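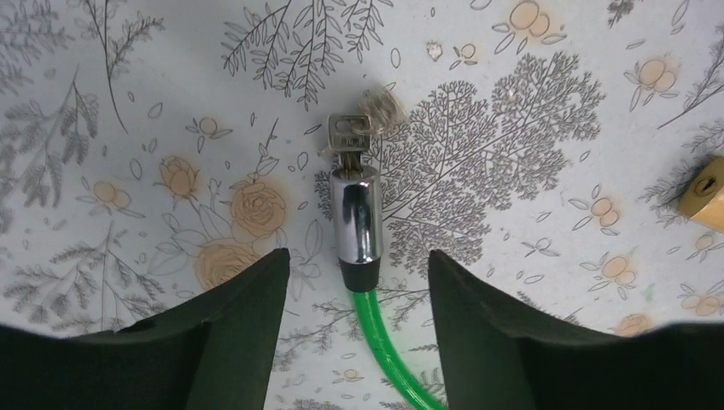 3.2 Key handling and reported lock loss

The second part of the survey in Urthorpe asked bicycle owners how they keep the keys of their cable locks. In total 2335 questionnaires were returned, most of them in February, when the municipal parking permits are renewed. We asked only about locks with a cylinder head and a removable key (Figure 1). Combination locks were treated in Section 3.1 and are not repeated here.

Figure 1. Head of a cable lock with the key inserted.

Of the owners who had stopped using a lock in the last two years, 40 percent gave a lost key as the main reason. Theft of the bicycle together with the lock was named by 15 percent. This result was higher than we expected from the earlier study in Cadik, where the question was asked by telephone and the spare key was not mentioned. Chantharasri has suggested that people on the telephone are less willing to admit a lost key, and our data do not contradict him.

A second point concerns the spare. Many respondents wrote that both keys had stayed on the same ring from the day of purchase, so that one loss was enough to make the lock useless. In the district of Lapointe, where the bicycle shops separate the two keys at the counter, this answer was rare. We did not visit the shops in Ginum and cannot say what is the practice there.

The answers depend on the memory of the respondents, and this is a limitation. Several persons could not remember whether the lock was opened with a key or cut by a repair shop. These cases were coded as "unknown" and are left out of Table 4.

Correspondence: Boonsong Chantharasri, Urthorpe

Shares 15 | Comments 40

Copyright the authors | Contact | Back to top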